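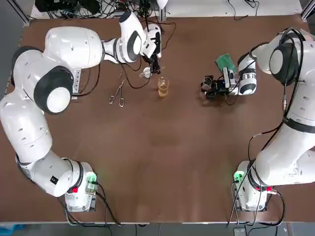 Vol. 16, p. 2309

GINDLOW METHOD, a way of teaching a two-armed robot to carry out small jobs at a chemistry bench by showing it the same job many times over, with the bench disturbed a little between one showing and the next. It takes its name from Gindlow, the town where Delali Gbeho and Nii Alhassan first tried it, and it is sometimes met in older papers under the rather less friendly title of "scattered-start demonstration".

The idea behind it is a homely one, and anybody who has learned to cook in somebody else's kitchen will recognise it straight away. A person who has only ever poured from one jug, standing in one spot, will be a bit lost when the jug is moved. Gbeho had noticed much the same trouble with her early robots, which could lift a beaker beautifully so long as it stood where it had stood all through the training, and which closed their fingers on thin air when it had been shifted by the width of a thumb. Her answer was to let the person setting out the bench be untidy on purpose. Tongs, beakers, dishes, test tube racks, cloths and lamps are put down afresh before each showing, at whatever angle they happen to land, and some of them take no part in the job at all.

A full course of teaching, as first described, has 600 showings of a single job. In each one an operator guides both arms through the work from start to finish, and the readings from the joints are stored along with the views from several cameras - one looking down from above the arms, one at each wrist, and one fixed across the table. The wrist views matter a great deal, for reasons that become plain as soon as one thinks about glass.

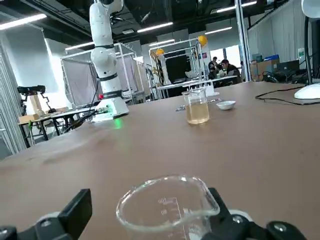 Clear glass is awkward stuff for a machine to see. The tabletop shows through the walls of an empty beaker, the rim changes shape as the wrist tilts, and the printed marks down the side may be the only part that stays put from one moment to the next. Alhassan, who came to the work from a background in weighing and measuring, argued that liquids in the trials should be given a pale tint, so that the level could be followed by eye and by camera alike. Most people using the method have kept up the habit, though the Kaewsai group prefers plain water and says it manages perfectly well.

The stored showings are then used to train a control program called Sosow, which looks at the camera views and suggests the next short stretch of movement for both arms together. Treating the arms as a pair was a point on which Gbeho would not budge. One hand often has to steady a thing while the other works on it, or simply keep out of the way, and she felt (quite rightly, many would say) that keeping out of the way is a skill that needs teaching like any other. 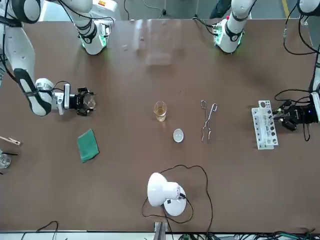 Test tubes were added to the list of jobs later on, and they proved a good deal harder than beakers. A tube has to come up nearly straight out of its hole, and a gripper that leans even slightly will drag the whole rack along with it. The remedy in common use is to include showings in which the operator goes wrong a little and then puts matters right, so that the program learns what a recovery looks like. Proda, a shared collection of such showings, held 3000 of them when it was opened to other laboratories one March, and its notes on how to lay out a bench are still worth reading for their own sake.

Critics of the method have said that it asks a great deal of the operators' patience, and Gbeho has never disagreed with them. There is also a lively argument over how much untidiness is useful. Too little and the robot learns the places of things by heart; too much, in Alhassan's view, and the operators begin to move in such different ways that the program settles on a sort of muddled average of them all. Later users have mostly gone for a middle course, starting with a fairly orderly bench and letting it grow messier as the teaching goes on.

See also: Bench robots; Grippers; Learning from demonstration; Pouring, measurement of.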